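Wikesetti Dialogue Program
Progress report to the Popescu Fund, period ending 31 January 2021
Submitted by Jeanine Geerts, program lead

The program brings together junior diplomats and foreign ministry staff from both sides of the Wokenon border for regular, unofficial talks. Work in this period centered on the consular track, which the two ministries had left without a meeting since July.

We held five sessions, two of them in person at the Drareo office. The rest were by video. Both ministries sent staff each time, though the northern delegation changed its lead after the second session and we lost some ground while the new one read in.

Participants agreed on a draft text for handling visa complaints. It covers who answers a complaint, in which language, and how long the other side may take to reply. The draft is now with the legal departments. We had hoped for comments by the end of the period and have received them from one side only.

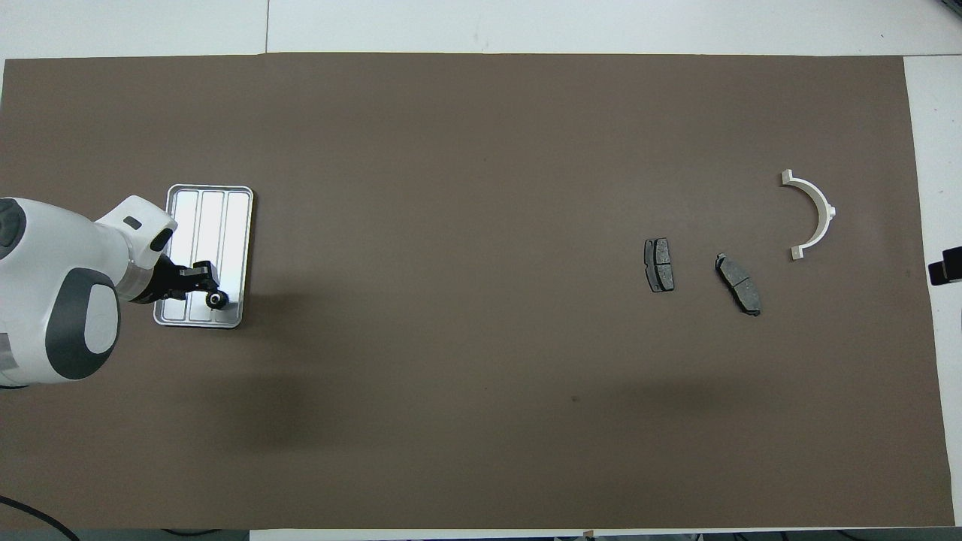

Brown paper on a white tabletop, with a white robot arm at left.

The public statements exchanged by the two embassies made scheduling harder. One session was postponed twice. Neither ministry withdrew — both asked that we keep the participant list private, and we have done so.

The joint newsletter now goes to 484 readers, and 155 of them work in government. Translation costs ran over budget, and we covered the gap from the travel line, as allowed under the grant agreement.

For the next period we plan up to five more sessions, beginning with fishing permits. We also ask the Fund to approve moving the unspent travel money to interpretation. A revised budget is attached.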